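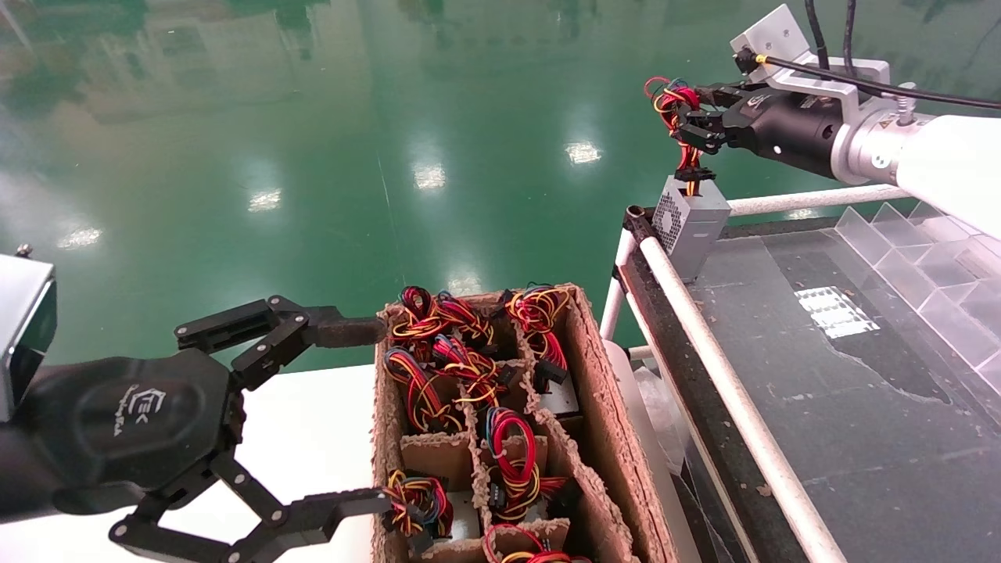

Coiled wires in a divided cardboard box.

I've been meaning to write about the flood collection in Garside ever since April, and it's now the quiet week after Christmas, so I have run out of excuses (and of leftover pie). For anyone new to the blog, the river came over at Wosberg and a good part of the lower town had to leave in the night with whatever they could carry.

I thought I'd help for an afternoon. My friend Hanna Vakulenko had the keys to the old church hall and a list on the back of an envelope, and by Friday evening we had 254 blankets stacked against the piano and people still pulling up outside with more. I went home, slept badly, and came back for 11 days straight!

What surprised me most was how particular the needs were. Folks gave mountains of canned corn, bless them, while the families in the school gym were asking for can openers, phone chargers, reading glasses and underwear in real sizes. One grandmother wanted a hairbrush and was almost too shy to say so. I drove to three stores that night and bought every brush I could find.

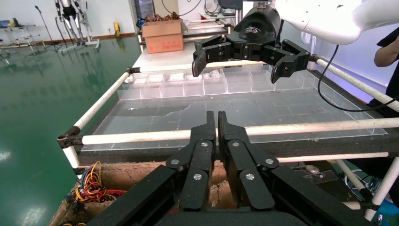
What I'd do differently

I'd sort at the door. We let everything pile up in the middle of the hall and then lost most of a weekend digging through it. I'd also ask for gas cards sooner — the drive to Wosberg and back is 40 miles with the bridge out, and our drivers were paying for it themselves until Hanna put a coffee can by the sign-in sheet. It had $660 in it by the end of the week, mostly in ones and fives.

Eight families are still in rentals up the hill, and the hall is open again on Saturday mornings. Right now they could use twin sheets and kids' snow boots. Come in by the side door, the front one sticks.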